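哈纳拉诺那个双臂分拣小单元，今天整天耗在上面。边干边发，错字见谅，手上有酒精不好打字

1/
起因：夜班留言说右臂“偶尔夹偏”。偶尔是多偶尔，没写。翻日志，上次全套保养之后累计跑了3,929个循环，第2,737个开始有第一条位姿超差报警，后面断断续续，越来越密。

2/
先说结论免得有人只看前两条：不是控制器，不是程序，别一上来就重装软件。先擦手指，先看标记。真的。

3/
Mesfin Lencho 早上第一反应是相机松了，拿六角扳手挨个试了一遍，都是紧的。行，排除一个。顺手把扭矩记到表上，以后有得比。

4/
这台的手指上贴方形标记，腕部相机直接看它，算指尖相对腕部的位置。标记脏一点、边角翘一点，解出来的角度就开始飘。飘得不多，但是夹小方块够你受的。

5/
今天的擦法：
断使能，挂牌
无尘布沾酒精，拧到不滴
从标记中间往外单方向擦，别来回搓，墨会花
手指下半截也要擦，那里最爱积灰印子
两边黑色的垫看一眼有没有翘边，垫子别用酒精，用清水
晾够10分钟再上电

6/
手指和台面各一张，标记都要看。
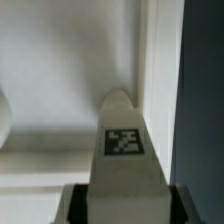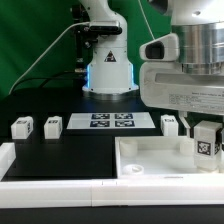

7/
台面标定
中间那张白纸，四个标记两乘两，两只臂的坐标都拿它对。纸要是被谁蹭歪了，左臂右臂各算各的，然后你就看到它们很有自信地一起放错地方。
四角用定位销规靠一遍，靠不上就重贴，不要用手推“差不多就行”。我推过，后来返工一下午。

8/
方块也有标记，也要擦。Gladys Tello 提醒我的，我本来准备跳过。擦完识别分数立马上去一截，好吧她对。

9/
重跑标定流程，顺序记一下，手册里那页印得乱七八糟：
先固定相机对台面纸
再右臂腕部对手指标记
再左臂
最后两臂互检
中间任何一步残差超限，回到第一步，别从中间接着跑。接着跑它也让你过，但是存进去的是旧值和新值混着的，后面查死你

10/
第一遍没过。右臂那步卡住，残差刚好压线。又看了一遍标记，左上角有一丝翘起，肉眼基本看不出来，指甲轻轻刮才感觉到。换新的。备件盒里还剩3张，已经跟 Willis 那边下单补货了，交期等回复。

11/
贴新标记：旧胶一定清干净，底下留一粒胶渣就等于白贴。用夹具压着贴，别凭手感。压住之后不要急着撕保护膜，等胶吃住。

12/
第二遍过了。托盘取放连续跑了一轮，没报警。不敢说就好了，日志开着过夜，明早看曲线。

13/
线缆也顺手理了。左臂后面那根黑的原来绕得太紧，抬臂的时候会绷，放了一点余量，重新扎带。扎带头剪平！！上次谁留的尖头给我手背划一道

14/
改了保养表，已传共享盘，文件名 Nigatu 单元_日检，日期 2024年5月6日。变动：
手指标记清洁，从每周改每班
台面纸定位检查，新增
方块标记清洁，新增
标记翘边用指甲试，不要只用眼看（写进去了，措词待改）

15/
有人问 Indville 那边同型号的要不要一起换。我的意见是先擦，擦完跑一遍标定看残差，残差正常就别动它。换标记本身也引入误差，没毛病别手痒。

16/
还没解决的：托盘位置现在靠挡边定，没有销子，撞一下就跑。想加两个定位销，图还没画。谁手上有现成的浅托盘底板图纸麻烦私我，格式随便

17/
夜班的同事，报警别光按复位，截个图，写几点几分、哪只臂、夹的哪块。求你们了。先去吃饭，晚点回评论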